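June 30, 2021

Back on the blankets, and glad of it! Nhi Vi brought in the second batch of wool yesterday evening (the softer one, from the Rundton mill) and I've been itching to get it wound ever since. I put up 79 inches of warp on the big loom this morning, which is longer than I strictly need, but I ran short on the Tillman throw and had to finish it with a fringe so stubby that Albertina still teases me over it.

Sett is the thing I keep going back and forth on. Last time I used eight ends to the inch and the cloth came off lovely and firm, then fulled up in the wash until it felt more like a doormat than something you'd want on your knees. So I've dropped to seven, and I'm going to beat with a very light hand and see. Ayman thinks six. He may be right, he usually is about twill, but six makes me nervous with this yarn, it slides so.

Wound 300 ends in all. Found two crossed threads near the left selvage after threading (of course) and one missed heddle, which I fixed with a string one. Note to self: tie those string heddles in advance and keep a little bunch of them on the nail, like Liên does.

Dye notes, before I forget. The onion skin skein came out a warm tan, much browner than the October one. I used the same weight of skins, so my guess is the iron in the old pot. Thư La has offered her enamel one, bless her, and I'd like to do both pots side by side with the same water.

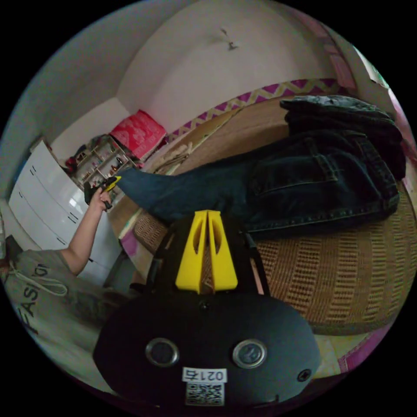 Wove the sampler in the afternoon, 86 picks of plain twill and then a bit of herringbone because I couldn't resist. The herringbone pulls in at the edges more than the twill does, so I'll want a floating selvage on the real one. Cut the sampler in half: one piece stays as it came off the loom, the other goes in the sink tomorrow with a little soap.

Still to do: order more of the gray, oil the treadles, give Ayman his reed back.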